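Patilness Bin-Picking Kit
Share 4 | 2 comments

Patilness sells this as a ready-to-run picking package – gripper, mounts and the Sikora planner, with 500 stored grasps. I'd want to know who counted them.

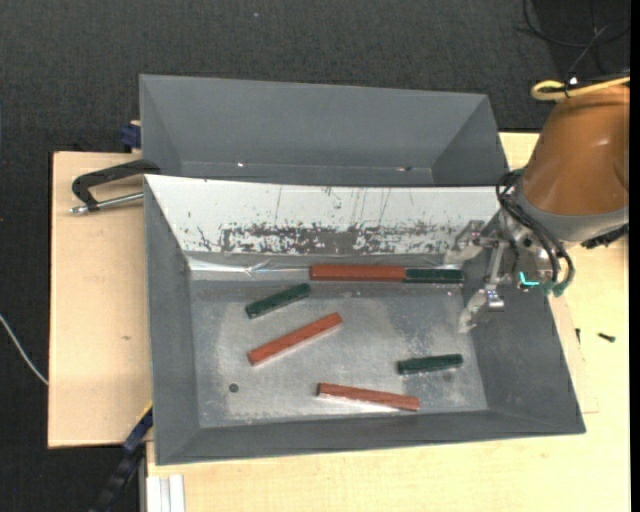 Red and green blocks in the front bin, gripper open.

Six plain rectangular blocks are a gentle test. Ask for tangled parts before you sign anything. The sales sheet quotes 981 picks per shift and leaves out the length of the shift. Support covers 2 site visits, both booked through Ploltberg.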